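Kategorie: Küche & Vorrat > Gemeinschaftsküchen > Ordnung und Ausstattung

Thema: Regelung zum Abräumen des weißen Lochtisches

Zuleica Barbosa
Sehr geehrte Mitglieder,

im Namen der Küchenverwaltung Haus Flomville bitte ich um Stellungnahmen zur geplanten Neufassung von Abschnitt 2 der Küchenordnung. Der Abschnitt betrifft den weißen Tisch mit der gelochten Oberfläche. Bislang gilt, dass Geschirr und Lebensmittel nach der Nutzung an ihren Platz zurückzubringen sind. Eine Reihenfolge ist nicht festgelegt, was am Samstag erneut zu Rückfragen geführt hat.

Vorgeschlagen wird folgender Wortlaut: »Zuerst sind die Lebensmittel abzuräumen, danach das Geschirr, zuletzt Siebe und sonstige große Teile. Angeschnittenes Obst ist abzudecken oder zu entsorgen.«

Um Rückmeldung bis Ende Oktober wird gebeten.

Mit freundlichen Grüßen
Z. Barbosa

kellerregal_ost
Sehr geehrte Frau Barbosa,

dem Vorschlag kann ich in dieser Form nicht zustimmen. Das Sieb ist eines der großen Teile auf dem Tisch und sollte aus meiner Sicht zuerst entfernt werden. Solange es in der Mitte liegt, muss um es herum gearbeitet werden, und kleine Stücke wie einzelne Erdbeeren werden neben dem Rand leicht übersehen. Die Reihenfolge »groß vor klein« wird in der Küche Bragança seit langem angewandt und hat dort keinen Anlass zu Beschwerden gegeben.

Dougal Halliday
Sehr geehrte Damen und Herren,

ich unterstütze den Entwurf der Verwaltung. Lebensmittel haben Vorrang, insbesondere wenn sie unmittelbar auf der Tischplatte liegen. Bei einer Lochfläche ist das von Bedeutung: Saft von Orangen oder Erdbeeren gelangt in die Öffnungen und lässt sich dort nur mit einer schmalen Bürste entfernen. Ich habe diese Arbeit im vergangenen Jahr zweimal übernommen und rate dringend davon ab, es darauf ankommen zu lassen.

Ergänzend rege ich an, angeschnittenes Obst grundsätzlich nur in einer Schale oder auf einem Teller abzulegen.

m.tannhof
Zu klären wäre meines Erachtens der Umgang mit der Ketchupflasche. Sie ist weder Geschirr noch ein Lebensmittel, das nach jeder Mahlzeit verbraucht wird. Auf einem Teller liegend gehört sie jedenfalls nicht in die Spüle, auch wenn der Teller dorthin gebracht wird. Dieser Fall ist vorgekommen. Ich bitte um einen eigenen Satz zu Flaschen und Gewürzen.

kellerregal_ost
Herr Halliday, der Hinweis auf die Löcher ist berechtigt. Er spricht allerdings für eine Unterlage und nicht für eine bestimmte Reihenfolge. Mit einer abwaschbaren Matte wäre die Frage erledigt.

Dougal Halliday
Eine Matte wurde bereits erprobt. Sie verrutschte, und unter ihr sammelten sich Krümel. Ich halte an meiner Auffassung fest — bin aber einverstanden, wenn das Sieb vorgezogen wird, sofern es leer ist.

zetent_kueche
Für die Küche Zetent darf ich mitteilen, dass Ingwer bei uns in einem offenen Korb trocken gelagert wird. Auf dem Tisch bleibt er erfahrungsgemäß tagelang liegen, weil sich niemand zuständig fühlt. Auch hierzu wäre eine Festlegung zweckmäßig. Zur Reihenfolge selbst nehmen wir nicht Stellung.

Zuleica Barbosa
Sehr geehrte Mitglieder,

ich danke für die Beiträge. Der Entwurf wird wie folgt geändert:

2.1 Leere Siebe dürfen vorab weggeräumt werden. Im Übrigen gilt: Lebensmittel vor Geschirr.
2.2 Angeschnittenes Obst ist in Schalen oder auf Tellern abzulegen.
2.3 Flaschen werden verschlossen und aufrecht in das Regal gestellt. Der Teller, auf dem sie gelegen haben, ist gesondert zu spülen.
2.4 Ingwer und andere Knollen kommen in den Vorratskorb.

Farblich zusammengehörende Teile, etwa Sieb und Becher in Mintgrün, sind nach Möglichkeit im selben Fach aufzubewahren.

kellerregal_ost
Mit 2.1 bin ich einverstanden. Die Sortierung nach Farben halte ich für entbehrlich, ein Becher gehört zu den Bechern. Ich bitte, diesen Einwand zu vermerken.

Zuleica Barbosa
Der Einwand ist vermerkt. Über den Zusatz wird gesondert abgestimmt. 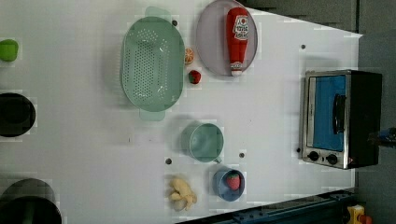

Lochtisch mit Sieb, Becher, Teller und Lebensmitteln

Kontakt | © Forum Gemeinschaftsküchen Ondari | Nach oben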